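Stallo Forum > Home and Storage > Small cans, shallow trays

Thread: Square tray for mini cans, sizing and wall height

clustton_lid
I have a shallow square tray with low walls, made by Rilta, bought in February. It is going on the bottom shelf of the drinks fridge to keep the small cans in one place. I would like opinions on two points before I drill, glue or return anything.

1. Wall height. The wall covers only the lowest part of the can. Is that enough when the shelf is pulled out?
2. Layout. Straight rows or staggered rows?

The shelf is wire, with gaps of 18 mm between bars. Small cans stand badly on it without something flat beneath.

Belmiro Torres
Wall height matters less than the fit. A tray filled edge to edge holds the cans by contact with each other. A half-filled tray lets them slide, and a low wall then becomes a pivot. I would worry about the half-full case and ignore the full one.

On layout, use straight rows. Staggering gains you something in a large crate. In a small square tray you lose a can at the end of every second row and gain very little depth in return.

pantry_1966
I disagree with Belmiro on wall height. A can that tips over a low wall goes on the floor, and a dented seam is a can you throw away. I use the Barreto boxes, which come up past halfway. They cost more and they are ugly, but I have had no breakages.

Staggered rows are also more stable. Each can sits in the notch between two others.

Belmiro Torres
They are more stable if the tray is the right width for the pattern. In a tray made for straight rows you get a gap at one side and the notch opens up.

clustton_lid
Tray is maroon, in case anyone is matching to the Rilta list. One of the small cans next to it for scale, gold and amber, ordinary pull tab.
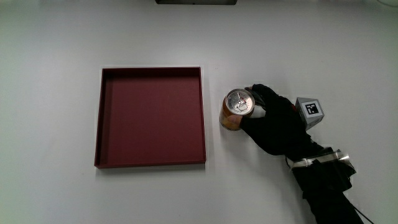
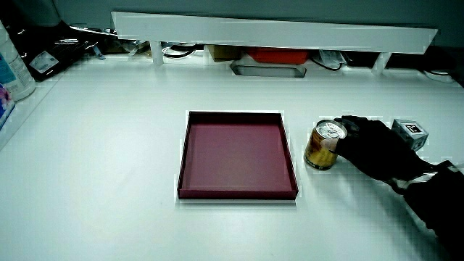 Does the tray need a liner if it is going in a fridge?

A thin liner is worth fitting. Condensation collects under the cans and the metal bases leave rings on a smooth floor. Cut a piece of ribbed shelf mat 4 mm smaller than the inside dimension on each side, so it lies flat and can be lifted out for washing.

Agnese Liepiņa
That last answer came from me before the forum logged me out, so I am adding my name to it. Avoid foam mat. It holds water and smells within a month.

On the earlier argument, I would measure first. Take the inside width of the tray and divide by the can diameter. If the remainder is small, go with straight rows. If the remainder is close to half a can, staggered may be worth trying. Measure the can at its widest part and not across the lid, which is narrower on most of them.

pantry_1966
The remainder rule is fair for the layout. It does nothing for the wall height.

Agnese Liepiņa
No, it does not. For wall height I would look at how the shelf moves. A fixed shelf with a low tray is fine. A sliding shelf that stops hard at the end of its travel wants a higher front wall or a soft stop. Clip-on stops are sold for wire shelves, and they take a minute to fit.

clustton_lid
The shelf slides and it does stop hard. I had not thought about the stop. Would felt pads do the same job?

Belmiro Torres
Felt gets wet and comes off. Use rubber.

Also load from the back. With four cans left in the front row and nothing behind, the whole group shifts when you pull. Put the remaining ones against the rear wall and the movement is only forwards into empty tray.

pantry_1966
Which means reaching to the back of the fridge for every can. I would rather pay for the taller box.

Belmiro Torres
You can lift the tray out. It is a tray.

clustton_lid
Update, May 2, 2024. Rubber stops fitted, ribbed mat cut and in place, straight rows. The tray has been pulled out almost 40 times and nothing has gone over, including with one row in it. There is slight movement sideways when only a few cans are left. I have not tried staggered rows, as the remainder came out small.

pantry_1966
Try it with one can in the front corner and pull the shelf quickly.

clustton_lid
Tried it. The can leaned on the wall and came back upright. I will leave the tray where it is for now and look at the Barreto if that changes.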